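Filed under: How Things Work – Around the House

Why do we put things in boxes?

I have a confession. I love a good box. If a parcel comes to our house I'm nearly always more excited about the cardboard than whatever is inside it, and I'm a grown-up, so you can imagine what I was like when I was eight.

But have you ever wondered why we bother? Your socks would still be socks if they lived in a heap on the floor. So would your crayons. (Well, they'd still be crayons. You know what I mean.)

People have been storing things in containers for a very long time. Over 2000 years ago, the Romans kept oil and wine in tall clay jars called amphorae. Lots of them had pointy bottoms, which sounds like a terrible idea until you try packing them into a ship – the points slotted in between the jars underneath and helped stop them rolling about. Clever!

By 1650 plenty of families in England had a big wooden chest at home. I went to see one at the little museum in Tatisden and it was enormous. Blankets went in it, clothes went in it, and people sat on the lid as well, so it was a cupboard and a bench all in one. It smelled a bit like an old church. I wanted to climb in but I was told not to.

Nowadays a lot of our boxes are plastic or cardboard. Cardboard is much stronger than it looks. If you peel a bit apart you'll find a wavy layer of paper squashed between two flat ones. All those little waves are arches, like the arches under a bridge, and arches are brilliant at holding things up.

Plastic bins have a trick too. Run your finger along the top of one and you'll probably feel a rim that sticks out. It makes the sides stiffer so they don't flop, and it gives you somewhere to hold on.
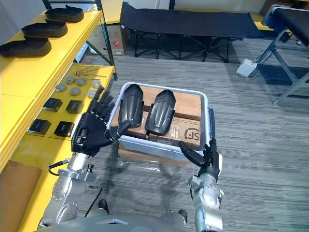

Shelves are the other half of the job. A box on the floor takes up floor, and you soon run out of that! Shelves let you go upwards. When I helped sort out the storeroom at Ukcombe village hall, we had one rule for them: heavy things low, light things high, and things of the same sort side by side. It took us 2 afternoons and I found a glove I'd lost the winter before.

You can put a box inside a bin as well. I do this with anything that likes to slide around, as the box fills up the space and keeps everything from bumping about when I carry it.

Want to have a go? Find an empty shoebox and see if you can fit 100 small things in it with the lid shut. Buttons and paper clips count. Grains of rice are cheating, and they get everywhere – ask my vacuum cleaner.

More to read
Why is a brick that shape?
The bridge at Testdale and how it stays up
What happens to your recycling?
A morning at the Perron paper mill
Who invented the zip?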